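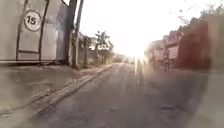
Jul 4, 2026

Every June the letter comes from Tundlow, and every June it says my home insurance is going up "in line with the market." This year it's 1610 dollars, up from 1509. I have made no claims. The roof is the same roof.

So I did what the money columns tell you to do and shopped around. Troker advertises a quote in 2 minutes, and I did get a number that fast, a very nice one. Then came the follow-up call, the questions about the age of the water heater, and a second number that was a lot less nice. Sullance wouldn't quote at all until I agreed to let them look at my credit.

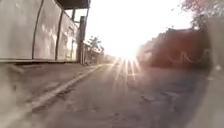
Low wall, long overhang, low sun over the road.

I called Tundlow and said I was leaving. The man on the line found a "loyalty adjustment" of 110 dollars, which puts me slightly under last year. Fine, I took it. But if that discount was sitting there, why did it need a threat to shake it loose?

My neighbor swears by Olivares and says they haven't raised her once - she's been with them a year and a half, so I'll wait before I'm impressed. I've put a note in the calendar for next June.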